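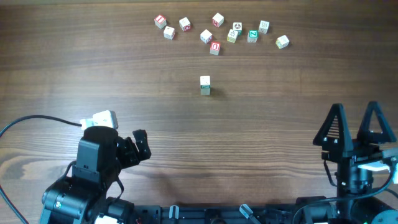 Section 4. Planning and Budgeting for a Two-Arm Bench Station

Read this section before you place an order. It covers the items to price, the order to buy them in, and the space to set aside. Assembly is in Section 5.

The practice task used throughout this guide is picking and placing small wooden alphabet blocks. A station that handles blocks will show you most of what you need to know about reach, grip width and cable length before you pay for anything built around your own parts.

4.1 Before you request a quote

1. Write down the smallest and largest item the station must pick up. Give the width at the point where the fingers will close, in millimeters.

2. Write down how close together the items will lie. Blocks standing face to face in a row leave no room for a finger between them. The gripper has to come in from the sides, so the space on both sides of the row counts toward your layout.

3. Decide whether both arms must reach the same spot. If they must, the shared area will be smaller than the reach of either arm alone. Mark it on the table with tape and have your operator agree to it.

4. Choose the finger type for each arm. The two arms do not have to match. Open, angular jaws and tall parallel fingers are priced separately on the Jerkar order form. 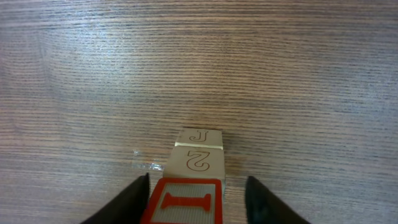
Figure 4-2. Fingers open on either side of the nearest block.

NOTE: Order one spare set of fingers per arm. Fingers are treated as wear parts and are not covered under the standard Flirulex service plan.

4.2 Table and mounting

5. Measure the table you intend to use. A wooden tabletop is acceptable for light work if it is flat and does not rock. Budget for a new table only if yours fails the rocking test in Section 3.

6. Order one mounting rail long enough to carry both arms. Two short rails cost less but have to be lined up again every time the table is moved.

7. Add clamps to the order. They are listed under accessories and do not come with the rail.

CAUTION: Do not power either arm until the rail is clamped. An arm at full reach can tip an unclamped rail.

8. Allow for cable slack. Each cable needs enough length to form a loose loop when the arm is folded and must not pull tight when the arm is extended. If you are between two lengths, buy the longer one.
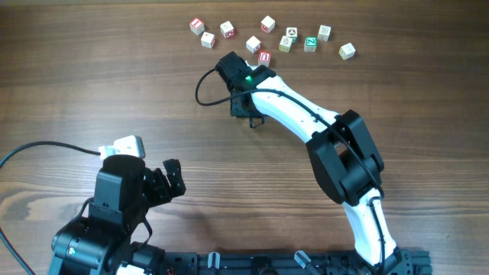 Keep slack out of the shared area where you can. Cable guides are inexpensive and should go on the first order – adding them later means unplugging both arms and repeating the joint check.

4.3 Cameras

9. Price an overhead view and a wrist view as separate lines. The overhead view is used for layout and the wrist view for the last part of the approach. If money is short, buy the overhead camera first and reserve a port for the other.

10. Check that your computer has enough free ports for every arm and camera on the plan. Kopecký hubs are supported. Other hubs may work but are not tested.

4.4 Setting the budget

11. Divide the budget into hardware, spares and operator time. On the Isside station, operator time came to 44 hours from unpacking to the first full block routine, and 63 hours by the time a second operator was trained. Use these as planning figures only.

12. Put operator time in the same request as the hardware. Requests that list hardware alone are often approved and then sit waiting for staff.

13. Place orders by March if the station is needed for the fall term. Rails and arms may ship separately.

NOTE: Prices are not printed in this guide. Ask for a current price sheet and check the date on it.

Questions about this section go to Krishnamoorthy Pinto, station planning.

Section 4 last revised 2019-09-25.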